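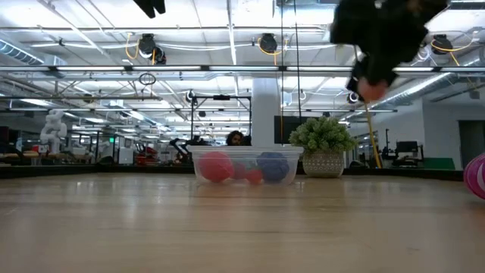

THE BALL BIN, AND OTHER SMALL VICTORIES

One clear bin. That's the whole trick, says Halima Yusuf, and she has tidied enough playrooms to be bossy about it. Balls are the worst offenders in any shared room. They roll. They go under the sofa and stay there till July.

Her rule: a see-through bin with low walls, no lid, kept on the table. Lids are where good habits go to die, she told me. Big balls at either end, a blue one and a pinkish-red one in this case, little ones dropped in between. Four and stop. Anything that wants to be a fifth gets its own home or goes out the door.

I tried it at Ancombe, in the back room, with a bin that cost less than lunch. Took ten minutes. Most of that was fishing under the radiator.

PUT SOMETHING GREEN NEXT TO IT

Despina Sfakianakis does the styling for Pramlow and she can't leave a bin alone. Wants a plant beside it, always. Something round and bushy, pale green, in a short patterned pot. Fake is fine! No watering, no soil on the table, and the leaves take the eye off the plastic.

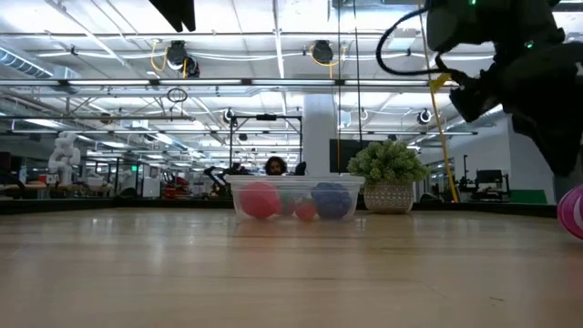 She also likes the pot close in, right up against the end of the bin, so the two read as one thing. Move them a foot apart and its clutter again. I was doubtful. Moved mine over, stood back, moved it again. Fine, she's right.

What about the stray? There is always a stray. Halima lets one ball live out on the tabletop, a pink one with white on it, and says a room with nothing left out looks like a dentist's. Despina would put it away. They have not settled this and I wasn't going to be the one to ask twice.

Wipe the bin when you wipe the table. Cloudy plastic hides alot but it hides the wrong things. Warm water, bit of dish soap, dry it before the balls go back in.

Next up, crayons. God help us.

Search this site Enter keyword Go

Contact us | Copyright Stimia Magazine, November 26, 2020 | Back to top

Related
Oyewole's open shelf, one year on
300 crayons and nowhere to put them
Plants that can't die: our favorite fakes
The hallway table, rescued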